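Keeping Press Clippings, Posters and Signed Photos in Good Shape at Home

Posted Aug 28, 2021 in Tips for the Home

If you grew up cutting film pages out of magazines, you probably still have a box of them somewhere. Mine lived under the guest bed in a shoe box that had once held a pair of Joly sandals, and when I finally pulled it out last month I found 94 clippings, a concert program, four posters folded into eighths and a signed photo stuck fast to the back of a calendar. I was so cross with myself! But most of it could be saved, and I've spent many happy evenings since then sorting it all out at the kitchen table, so I thought I'd write down what worked for me.

Before you start

Clear more table than you think you'll need. Wipe it, dry it, and lay down a clean cotton sheet (an old pillowcase will do for a small batch). Keep your tea on a different surface altogether. I know, I love a cup of tea with a pile of old magazines too, but I have one interview with a lovely brown ring right across the best paragraph, and it will be there forever.

Wash your hands and dry them well. I don't bother with gloves for newsprint, as I tear more than I save when I can't feel the edge of the paper. For glossy photos I do wear them, the thin cotton kind from the drugstore.

Getting the staples and paper clips out

Old staples rust, and rust travels. Don't use a staple remover with jaws, which bites right through soft paper. Turn the page over, lift each leg of the staple with the tip of a dull butter knife, and then ease it out from the front. Slip a bit of stiff card under the knife if the page is very thin. Paper clips should be held down on the long side and opened gently away from the page. If one has rusted in place, leave it for the end of the evening when you're not in a hurry.

Rubber bands that have gone hard usually crumble off. The sticky bits left behind can be rolled away with a soft white eraser, working from the middle toward the nearest edge.

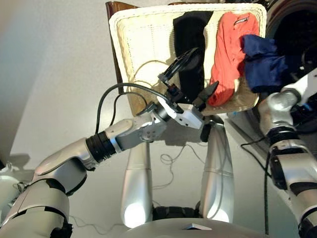 Flattening folded pages and posters

Magazine pages that have been folded for years need time and very little else. Open them out, put a sheet of plain white paper on each side, and lay them under something heavy and flat. I use two big atlases and a cutting board. Leave newsprint for a few days and posters for a couple of weeks, and resist peeking, though I never manage that myself.

Please don't iron them. I've seen this suggested so many times, and I did try it once on a lobby card from a romance I adored in high school. The shine came off in a patch the shape of the iron's tip, right on the leading man's chin.

A poster that has been rolled tightly should be rolled the other way around a wide tube, loosely, and left overnight before you try to press it. The tube from a roll of wrapping paper is too narrow for this. I got a good wide one from Fidard, our local carpet shop, where they were glad to see the back of it.

Photos that have stuck to something

Go slowly. Try a length of plain dental floss, held tight between both hands and worked in a small sawing motion behind the photo. That took care of my calendar problem in one corner, and then I had to stop, because the signature was right over the part that was stuck worst. I trimmed the calendar away around it and left the backing on. It looks fine in an album and I'd sooner have a thick photo than half an autograph.

Sleeves, boxes and albums

Look for the words "acid-free" on anything that will touch the paper, and skip the albums with sticky pages and a plastic flap. I bought a pack of 300 clear sleeves from Skonden, which was far more than I needed, and have been giving them away to everybody I know. For the large posters I use a flat Dudarlow box that slides under the sofa.

Newsprint goes yellow whatever you do, so it's worth making a copy of your favorites. I scanned 43 of mine, and read those instead when I feel like a trip down memory lane. Keep the yellow ones in their own sleeves, away from the photos.

Write the name of the magazine and the month on a slip of paper and tuck it in behind. Use a soft pencil. I have a wonderful double page about a costume designer that I know came out one October, and I couldn't tell you the year to save my life.

Where to put it all

Anywhere you'd be comfortable sitting for an afternoon is good for paper. Attics get too hot and basements get damp, and the cupboard over the stove is the worst spot in the house. Mine are now on the middle shelf of the linen closet, behind the beach towels.

If you'd like to have something out on display, frame a copy and hang it away from the window. The hallway is nice for this. I've put up my costume designer between the coat hooks and the mirror, and I still have to find a frame for the concert program, which is an awkward size.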